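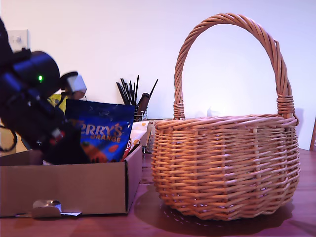
One day in Davimville with no car - old town first or the harbor first?

Asked by Kamlesh Srivastava, May 11, 2024
Category: City visits, Day trips

Hello to everybody. I will visit Davimville in November with my wife and my mother. We stay three nights in Vurnley, at my cousin's place, and one of these days we want to spend completely in Davimville. We will come by train. We do not rent a car, I do not like to drive in a country where I do not know the signs.

I have read the older threads, but many of them are for the summer, and in the summer the ferry goes every hour and all things stay open until late. For November I found very little. So my questions are these:

1. Is it better to begin in the old town and go down to the harbor after lunch, or the opposite way? My mother is walking well, but stairs are a problem for her knees. On the map I see that between the two there is a stairway with 214 steps. Is there another way?

2. Is the Benkirane house worth the ticket? My wife is interested in tiles and old kitchens. I am interested to sit down.

3. Can we add the Janudora lighthouse in the same day, or is this too much? My cousin says too much, but my cousin says this for everything.

We arrive with the train at twenty past nine in the morning and we would like to go back before it is very late, the last one we can accept is at seven in the evening. For food we are vegetarian, my mother also does not eat egg.

Thank you in advance. I will read all answers, also short ones.

3 answers - sorted by most helpful

Answer 1 (marked as helpful by the person who asked)

I live in Davimville for eleven years now, I came here for work and I stayed. English is my third language so please excuse the mistakes.

Start in the old town. The train station is on the upper side of the city, many visitors do not understand this from the map because the map is flat. When you exit from the station you are already almost at the height of the old town, it is a walk of twelve minutes with only a small slope. If you go first to the harbor, you go down the whole hill and then you must come up again with your mother's knees.

In November the light is also a reason. The old town streets are narrow and after three o'clock they become dark and rather cold. The harbor is open to the west, so there you have the sun longer, if there is sun.

For the way down, do not take the big stairway. There is a funicular from the small square behind the covered market. It goes every fifteen minutes and you pay with the same ticket as for the bus. It closes for maintenance two weeks every autumn and the dates change each year, so look at the notice in the station hall when you arrive. If it is closed, take bus 6 from the north gate. The bus makes a long circle but you sit, and the view from the left side is nice.

My plan would be like this:

Station to the north gate on foot. Coffee at the gate, the bakery on the corner opens early and has good plain rolls. I asked there one time for a friend and the rolls are made without egg, but the sweet ones have egg, so your mother should ask again.

Then the old streets, slowly. Go into the courtyard of the old customs school if the door is open. It costs nothing and most people walk in front of it without looking.

The Benkirane house before noon. I say yes to your question, if your wife likes tiles she will be very happy. The kitchen is on the ground floor and it is the best room. The upper floor has a steep wooden stair, but your mother can stay down, in the patio there are benches, also for you. It was closed for a long time and opened again in 1993, and they did the repair with much care. Closed for lunch between half past twelve and two, so do not come at noon, they start to look at the clock.

Lunch in the covered market. There are two counters where you can eat without meat. The chickpea soup is filling and cheap. At the other one they cook vegetable pancakes, and there I am not sure about the egg.

After this, funicular or bus to the harbor, and the promenade until you are tired. It is flat from one end to the other and there are many benches. To return to the station take bus 2, it stops directly in front, and you should leave the harbor at six to be calm.

About Janudora - your cousin is right this time. In November the ferry makes only two crossings in the day, one in the morning and one in the afternoon, and the afternoon one comes back after dark. Also the lighthouse inside is all stairs. If you have another free day, go to Janudora from Vurnley directly, there is a regional bus from the post office.

Please carry a jacket against wind. The rain here is not strong but it comes from the side.

Answer 2

We did both the old town and Janudora in one day, no problem at all. Morning ferry, then lighthouse, then back and up the stairs. 373 steps in the lighthouse if I remember the sign well. The view is super. You see the whole bay and the hills behind Vurnley.

But this was in June and we were two persons of thirty years. So maybe for you no.

The house with the tiles we did not visit, there was a line.

Comment from Kamlesh Srivastava: Thank you, the number of steps decides the question for us! My mother has read it too and she laughed a lot.

Answer 3

I agree with most of the first answer, only some small things to add.

The bus ticket: buy the day ticket in the station and not from the driver. The driver sells only single tickets. With three persons there is a group day ticket, valid for up to five people, and it includes the funicular. The machine has English but the group ticket is hidden in the second menu, under "other offers".

Luggage: you did not ask, but if you have bags, the lockers in the station are small and they take only coins. The tourist office next to the north gate keeps bags for the day for a little money, but in the cold season they close at five. Do not forget this, I forgot it and had to come back the next day for my suitcase.

About the Benkirane house I am less enthusiastic. It is beautiful, yes, but the texts on the walls are only in the local language and the audio guide was out of service when I went. Ask for the paper guide at the desk, they have it in a drawer and do not offer it. If you want something smaller and free, the old pharmacy two streets behind has also very nice tiles - green and white, up to the ceiling. It is still a working pharmacy so buy something, cough candy for example.

For the evening train: the one at seven is sometimes full with students. The one before leaves at twenty past six and it is much more quiet. With your mother I would take this one. Both go to Vurnley without change.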